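Cernetti opens Giltance countertop kit to paid trials

17/07/2022

Cernetti has begun taking orders for trial placements of Giltance, a package that pairs a single robot arm with a set of cameras and a library of small kitchen tasks. The company previously sold only to its own integration partners. Under the new terms a lab, a test kitchen or an appliance maker can rent the package for 30 days, keep the recordings it makes, and return the hardware or convert the rental to a purchase.

The kit ships without an arm. Buyers supply their own, and Cernetti provides the two-finger gripper mount, a wrist camera, fixed cameras for the surroundings, cabling and the Giltance software. The wrist camera sits close to the fingers and shows little beyond them, so the software treats it as a near-field source and takes the general layout from the fixed views.
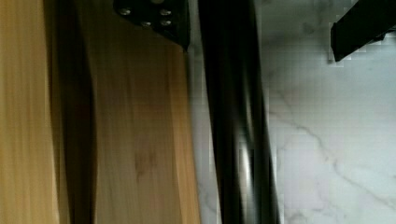
Wrist camera view over marble and wood, one gripper finger blurred by motion.

Blur of that kind is one of the things a trial is meant to measure. Giltance marks each wrist frame with a sharpness score and, below a threshold the operator sets, stops using it for fine positioning until the arm slows. The threshold is stored per task. A low setting keeps the arm moving on stale information for longer; a high one makes it pause often, and an operator watching the log will see a long column of hold events.

Setup is done on an ordinary counter, with the usual things left out on it. Cernetti asks trial sites not to clear the surface first. The software needs to learn which objects are fixed for the session (a toaster oven, a row of canisters) and which may be moved, and it does this from an overhead view that the operator labels by hand. Labeling is slow on the first day. Each object gets an outline and one of 3 classes: fixed, movable or ignore. Cables count as fixed, although the manual recommends tying them back where the arm's travel allows it.

Soft goods such as towels are placed in the ignore class by default, and the arm plans a path around them with a wider margin. The margin can be changed only from the administrator account.
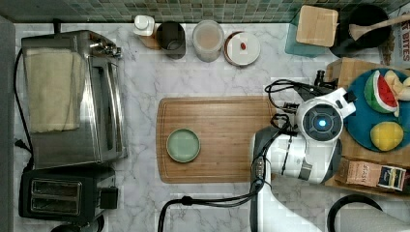
Task library and play food

The library covers picking, placing, sliding and simple sorting. There is no cutting, pouring or heating in this release, and Cernetti has given no date for any of them. Trial sites are encouraged to begin with toy or plush food, for two practical reasons: the shapes repeat exactly from one session to the next, and a crushed item can go straight back on the plate.

Plush items have their own difficulty. They compress under the fingers, so the width reported at the gripper when it closes is smaller than the width seen by the cameras. Giltance handles this with a grip profile chosen per object — rigid, soft or unknown. "Unknown" closes at the lowest speed and is the setting new users are told to leave alone until they have a few sessions on file. 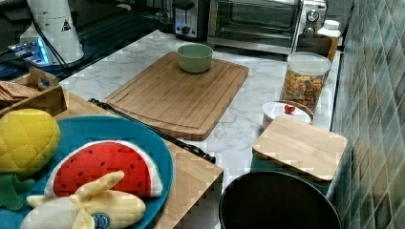
Plush pineapple, watermelon slice and banana on a blue plate, with the cutting board on the counter behind.

Each task is written as a start region and an end region, and the operator draws both on the camera view. A cutting board makes a convenient end region because its edge is easy to find against pale stone. Glossy black surfaces are less convenient. The release notes list reflections as a known issue and suggest drawing regions well clear of them.

Flerden, which tests small appliances under contract, had an early copy of the package and ran 500 pick attempts with it in January. Its report, circulated to Cernetti's partners, does not give a single success figure. It sorts the attempts by cause of stop instead, and the longest section deals with finger spacing on approach. The gripper opens to its full width before descending unless told otherwise, and where tall items stand close together that is wider than the job requires.
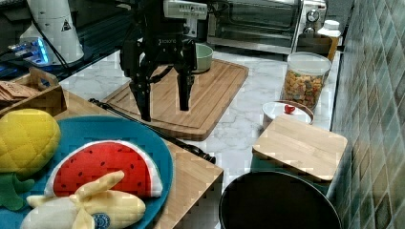 Cernetti has since added a partial-open setting, adjustable in steps, and a preview that draws both fingertips on the fixed camera view before the arm descends. The preview does not account for the side plates of the mount, so clearance next to jars and bottles still has to be judged by eye.

Recordings are saved locally, with one file per camera and a shared clock. A session is limited to 60 minutes, after which the software closes the files and starts a new set. Export to the Mwakyusa format is included; other formats need a converter that Cernetti sells separately.

Trial orders are placed through the company's partner desk. Rental covers remote support on weekdays but not replacement fingertips, and sites outside the delivery area pay return freight.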